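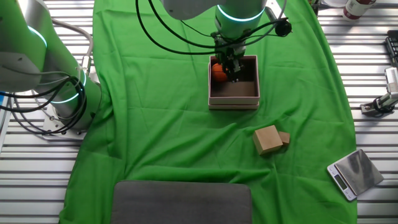 Lucienne Guérin – caderno de oficina, abril, 23h40

Masterização do Boralero, terceira tentativa. A faixa 4 continua a soar como se o baixo tivesse sido gravado dentro de um armário, e o Kravets jura que é intencional. Cortei 2 dB nos 415 Hz e ele ficou ofendido. Voltei a pôr um.

O acordeão da faixa 6 pede espaço nos 900 Hz e a darbuka não lho quer dar. Resolvi com panorâmica, ou seja, não resolvi. Ouvir de manhã, em colunas más.

Andamento final da faixa 7: 76 bpm. Estava a 78, mas o coro chegava sempre atrasado – mais barato mudar a faixa do que o coro.
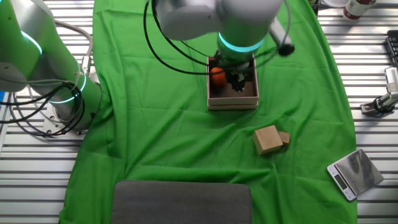
Falta a ordem do lado B. A Zarngate quer abrir com a instrumental de nove minutos, o que diz muito sobre a saúde financeira da Zarngate. Eu punha "Tamis" primeiro e deixava a comprida para quem já não tem força para se levantar e virar o disco.

Pendentes: ruído no fade da 8, créditos do oud (dois apelidos, três grafias), pedir o texto da capa outra vez.

Este site utiliza cookies para melhorar a sua experiência. Aceitar | Saber mais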